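Aprendizaje por imitación. Apuntes, tema 6
Recogida de demostraciones: tarea de corte

Cada episodio se registra por teleoperación y contiene imagen de muñeca, posición articular y apertura de pinza. El conjunto Clavari reúne 2276 episodios, de los cuales 1324 superaron el filtrado. Se descartan los episodios con pérdida de sincronía o con pausas superiores a 2 segundos.

Conviene variar la posición inicial de la plastilina y el orden de los cortes. La herramienta se sujeta siempre en vertical.

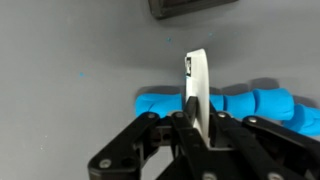
¿Se conservan los episodios con un corte fallido?
Se conservan si el operador corrige el fallo dentro del mismo episodio; los demás se archivan aparte, con etiqueta propia, y no entran en el entrenamiento.

Lectura para la próxima sesión: protocolo Birnell, apartado de etiquetado.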